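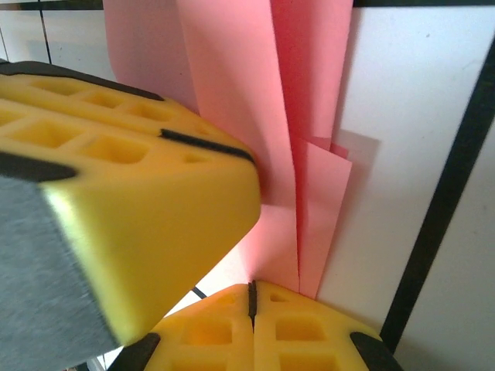 *Pink paper against a gridded white panel.*

# Mostel 4 backup server, reviewed

Yasuo Uchida, Apr 3, 2022

Mostel is a self-hosted backup server for small virtualised environments. It is sold by Suroro as a perpetual licence with optional annual maintenance. Version 4 replaces the old flat-file catalogue with an embedded database and adds synthetic full backups. I ran it against our secondary cluster, which holds 42 virtual machines, mostly Linux with a handful of Windows file servers.

## Installation

The installer is a single package. It asks for a repository path, a service account and a port, then writes a configuration file you will end up editing by hand anyway. The web console comes up over HTTPS with a self-signed certificate. Replacing the certificate requires a service restart, and the restart cancels running jobs without a warning. Do it before you schedule anything.

Agents can be pushed from the console or baked into a template. The push method failed on two of the Windows servers until remote administration was enabled in the host firewall. The error text was "transport refused", with no mention of which port.

## Backup and deduplication

Jobs are organised by policy. Tags are read from the hypervisor, so a new machine with the right tag is picked up at the next run. Change tracking worked on every guest except one with an independent disk, where Mostel fell back to a full read and logged the fact properly.

Deduplication is done at the repository, using variable block sizes. After the first cycle the repository occupied 494 GB. Synthetic fulls are assembled from existing blocks and put very little load on the hypervisor, but they are heavy on random reads. On spinning disks I would move them to the weekend. There is no setting to limit how many run in parallel, only a global throughput cap.

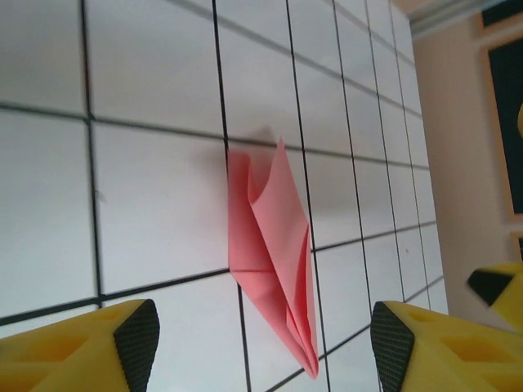
Catalogue behaviour is much improved over version 3. Browsing a restore point with a deep directory tree used to time out in the console. It now pages results, and search by file name returns quickly even on the mail archive. The search box does not accept wildcards at the start of a string.

## Restore

Full machine restores were uneventful. Network mappings are honoured, MAC addresses are preserved unless you tick the box, and the restored guest is left powered off by default. File-level restore mounts the point through a helper appliance called Kirkitz, which needs its own IP address. It would be better if this were stated in the sizing guide instead of a footnote.

Permissions on the Windows shares came back intact. Extended attributes on Linux did not until I enabled them in the policy, where they are off by default.

## Licensing and support

The licence is $4,000 per cluster, with no per-socket count. Our reseller, Nomura, issued the key the same afternoon. I opened one support ticket, on the parallelism question, and was told a limit is planned for the May release.

## Verdict

A competent product for a site with one or two clusters and someone willing to read logs. Check the extended attributes setting first, and reserve an address for Kirkitz. Sites needing tape output should look elsewhere, as it was removed in this version.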